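Occlusion-gated view fusion

Occlusion-gated view fusion, usually shortened to gated fusion, is a method for teaching a robot arm to pick things out of soft, floppy containers such as shopping bags. It was worked out by Filipa Cardoso and Rui Pinheiro in the Jundside manipulation group and is best known through the Vokel study, which took its name from the software the two wrote for it. The main idea is simple and rather lovely: let the robot decide, moment by moment, how far to trust the camera above the workspace and how far to trust the small one at its gripper.

Views from the Vokel produce trials, head camera and wrist camera

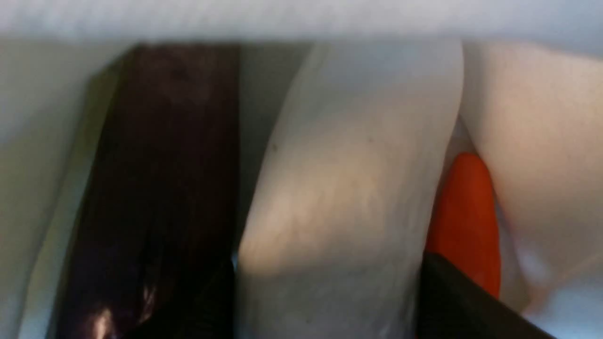
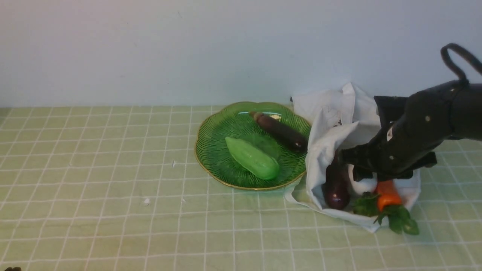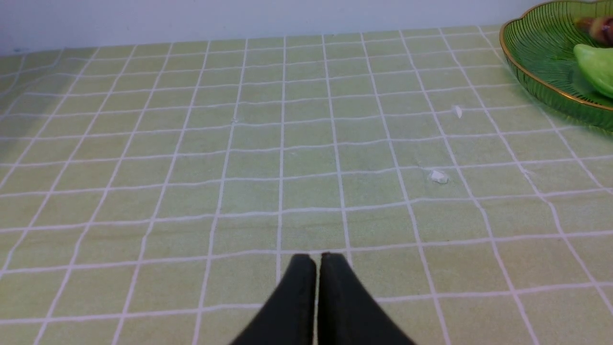
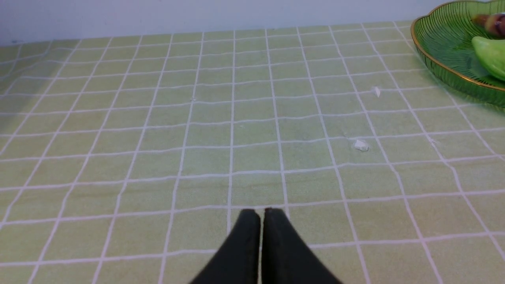
Background

Picking a single object off a bare surface is an old problem, and good answers to it have existed for years. Bags are another matter. Plastic film folds over itself, hides what is inside, throws back stray highlights and changes shape the instant something brushes it. A plan made from a picture taken one second ago may already be wrong.

Earlier systems at Jundside fed all camera views into one network with equal standing and hoped that training would sort things out. Often it did. The trouble came at the mouth of the bag, where the head view could be blocked by the arm itself while the wrist view was so close to its target that everything blurred into patches of color. The network tended to settle on whichever view had been more useful on average, and the arm would stop short or close its fingers on plastic.

Method

Gated fusion adds a small side network, the gate, which looks at each view and gives it a score between zero and one. The scores are used to weight the visual features before they reach the part of the system that chooses the next motion. No person labels the views as good or bad. The gate learns its scores from the same demonstrations as everything else, plus one extra training signal: it is asked to guess how far the gripper will move over the next half second using each view alone. A view that supports a good guess earns a high score.

This extra signal is the clever part. Blur by itself is not penalized, so a soft, close-up wrist view can still win if it shows which way a carrot is leaning between two folds. Cardoso has described watching the scores swing over during a reach as the most exciting afternoon of the project, and anyone who has stared at a stuck bag-picking robot will understand why!

Training data

The Vokel set holds 1,971 demonstrations, all recorded by people steering the arm by hand. The objects were toy vegetables, chosen for their bright colors and for surviving a great many drops. Operators were told to work at a natural pace and to leave their mistakes in. Recordings with a fumble followed by a recovery turned out to be especially valuable, and a later version of the set marks them separately.

A further 217 demonstrations were held back for tuning. These used the same toys with different bags and different starting positions for the arm.

Results

In the main test the system made 100 attempts at moving a named toy from a bag to a plate, and 89 of them succeeded. An attempt counted as a success only if the toy ended up resting on the plate with the gripper clear of it. Nudging a toy out of the bag and onto the counter did not count, which Pinheiro insisted on from the start.

The equal-weight system, trained on the same recordings, did clearly worse, with most of its misses at the bag opening. Turning off the extra training signal while keeping the gate gave results in between. The gate also behaved sensibly in ways it had never been directly taught. It favored the head view while the arm crossed open counter space, moved toward the wrist view during the final approach, and swung back again once the fingers had closed and the arm began to lift.

Limits

The method struggles when both views are poor at once, most often with a tall bag that slumps toward the arm. The gate can only choose between what it is given, and two bad views make one bad plan. Dark, shiny toys were harder than pale ones, especially when two of them lay against each other in shadow. Real produce was left out of the published tests, so nothing firm can be said about bruising or about stems that snap.

Weight is another open question. The toys are light, and a full bag of real groceries would shift and pull in ways the recordings do not cover.

Later work

A group at Torvik repeated the study in July with a different arm and a cheaper wrist camera, and reported the same pattern of gate scores during the reach. Their version, called Gedden, adds a third input from touch sensors in the fingertips and treats it as one more view to be scored. Early trials suggest that touch takes over almost completely in the last moments before a grasp, a result that Cardoso and Pinheiro had hoped for but lacked the sensors to check. Work on a joint set of recordings, with cloth and paper bags alongside the plastic ones, is under way.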